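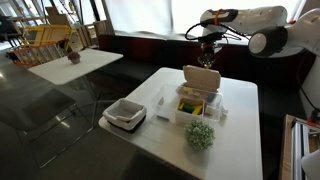
Day 5 of sorting the Doltville flat and I've reached the bits-and-bobs stage, which is my favourite and also the slowest! Everything small goes in one wide clear tub so I can see what I've got, and anything really fiddly gets its own little open box inside that. The yellow bits and the dark green one are sharing for now. The plant stays out on the table till the very end — it came with me from Faltport and I'm not risking it under a lid.

Roland Tunstall
August, 6 pm

Doltville > Moving > Small things

Also, line your baskets. A bit of pale fabric folded over the rim and you can lift the whole lot out in one go (mine used to snag every jumper I own).

Still to do: 2 drawers in the hall, the shelf over the cooker and whatever is in that bag from Milness. I've been putting the bag off since spring.

Does anyone want a stack of old Oravec bus maps? Free, you collect. I'm at number 122, ring the top bell.

We use cookies to remember your settings. Accept or manage.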